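Dernham Cricket Club
Ground and Nets Safety Checklist, with comments from the January walk-round

Checked by: Roswitha Rieger (grounds)
Comments by: Saranya Thampi (junior coaching)

Hello everyone! Roswitha and I went over the whole ground with the checklist, and I came home muddy and very pleased. The place is in better shape than it was at the end of last season. Marks are OK, FIX (before the first match) or WATCH (look again at the next round). My comments follow each item, and yes, some of them run on a bit.

SQUARE AND OUTFIELD

1. Square level, no holes or loose plugs at the bowling ends. OK
What a job Roswitha has done on the footmarks! The Prokopenko end used to have a crater where our left-armers land, and you can now run your palm across it and feel nothing. Please keep spikes off it until she says so.

2. Outfield free of ruts, stones, glass and animal holes. FIX
Rabbits again, along the fence at deep midwicket. Seven holes, all on the fence side of the boundary, but a fielder chasing hard will go straight over the rope and into one. Fill and tamp. Check again on the morning of any match.

3. Sprinkler heads flush with the turf and capped. OK
One cap was sitting proud and Roswitha screwed it down while I held the umbrella.

4. Boundary rope in place, at least three yards in from any fence, post or bench. WATCH
Fine everywhere except the scorebox corner, where the rope tends to creep outward during the afternoon. Whoever is twelfth man, give it a tug back at the drinks break.

5. Sight screens: wheels locked, frame bolts tight, no split boards. FIX
The Prokopenko end screen is lovely and rolls with one hand. The road end screen has a brake that doesn't hold. Until it's mended, chock both wheels every time it is moved, and no juniors pushing it.

NETS

6. Netting sound, no gap a ball could pass through. FIX
Lanes one and two are perfect. Lane three has a tear at head height on the side nearest the path, and that lane is closed until it's stitched. I know everyone loves lane three (it really does have the best bounce!) but a ball through there comes out right where parents park their strollers.

7. Net poles padded or set outside the bowler's run. OK
New pads from Grunent, and they fit properly, with straps that reach all the way round.

8. Artificial surface flat, edges glued, no lifting seams. WATCH
A seam on a good length in lane two is just beginning to lift. You can get a fingernail under it, no more. I've marked it with chalk.
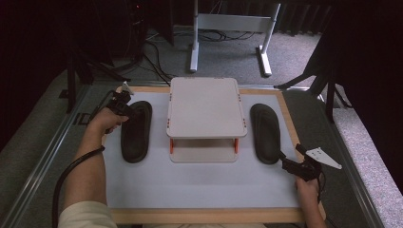

9. Bowling machine: cable, plug, legs and feed chute checked before each session. OK
The Reltach machine passed everything, and it's such a joy to use now that the head swings without sticking. The rules stay as they were. An adult coach feeds it, always. Show the batter the ball, wait for a nod, then feed. Batters wear a helmet, even for the slow setting, even for "just a couple." Turn it off at the wall before anyone walks down the lane to collect balls.

10. Extension cord on the reel fully unwound, outdoor rated, run behind the batter's fence. FIX
The cord itself is good. The reel was half wound when we found it, and a wound reel heats up. I've taped a note on the handle.

11. Balls sorted, with split and soaked ones removed. OK
We went through the big tub, 200 balls in all, and threw out 50. That sounds like a lot, but some of them had been in there since I was bowling leg breaks for the under-elevens. The rest are clean and dry and feel wonderful in the hand.

JUNIOR KIT

12. Helmets: grille tight, shell uncracked, chin strap fastens. FIX
We have nine usable helmets. Two more have loose grilles and are on the top shelf with red tape on them; please don't borrow from the top shelf. Under-thirteens batting or keeping up to the stumps against a hard ball wear one, in matches and in practice.

13. Pads and gloves: straps whole, no exposed stuffing. OK
Small sizes are plentiful. We could use more left-handed gloves, with three lefties coming up from the softball group, all of whom hit it a mile.

14. Stumps for hard-floor practice on spring bases, no splintered wood. OK

PAVILION AND FIRST AID

15. First aid box stocked and in date, ice packs in the freezer. FIX
Plasters gone, as ever. Eyewash out of date. Ice packs present, hiding under the hamburger buns.

16. Defibrillator light green, cabinet unlocked. OK

17. Steps dry, handrail firm, matting flat for spikes. WATCH
The handrail is solid. The matting curls on the bottom step, and with an armful of kit you won't see it. Roswitha wants to try longer tacks.

18. Gate to the lane open for an ambulance on match days, nothing parked across it. OK
Roswitha has painted the hatching again and it's gloriously yellow.

19. Emergency contact sheet by the phone. OK
Updated and in large print.

WHAT WE NEED HANDS FOR

Items 2, 6 and 10 are a morning's work if a few of us turn up. Start is 9 a.m. at the roller shed; bring gloves and, if you own one, a netting needle. Roswitha will show anyone who wants to learn how to stitch a lane net, and it's far more satisfying than you'd think! The sight screen brake needs a proper part, so leave that one to her.

If you spot something we missed, write it on the sheet inside the shed door with your name, and tell either of us before the next session in the nets.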